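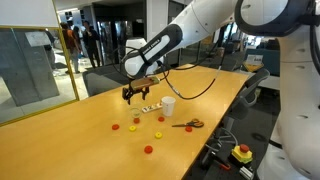 Kavitha Arumugam wrote after the last part of this series: "My planner finds a path every time, and then the arm stops short of the cup. Which setting do I change first?"

Start with the planning scene, before any speed or tolerance setting. A path that is fine on screen and stops short on the table usually means the planner and the controller disagree about what the gripper is holding.

Step 1. Attach the held object. In Dretari, open the scene file and add the block as a child of the gripper link. If you add it as a free object, the collision check treats the fingers as touching an obstacle.

Step 2. Pad the cups. Clear plastic and glass come back from the depth camera with holes in them. Replace the point cloud for each cup with a plain cylinder and set the padding to 86 tenths of a millimeter. White paper cups scan well, but pad them the same way so the two behave alike.

Step 3. Leave small flat items out of the collision map. Caps and scissors go in the perception list only, as pick targets. Raise the map's floor cutoff until they drop out. 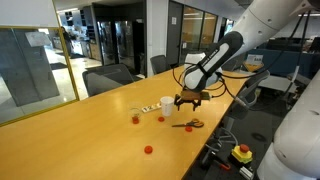 Gripper beside the paper cup, with caps and scissors on the table.

Step 4. Replay before you run. Load the plan in the viewer and step through the waypoints. One of ours had 1,326 of them, far too many for a short reach. Turning on path smoothing brought it down to 121.

Step 5. Run at low speed with the stop button within reach. Watch the log for "goal tolerance violated" - if it shows up, go back to step 1 and check the link name for typing errors.

Save the scene file under a new name when the run is clean. The next part covers grasp scoring.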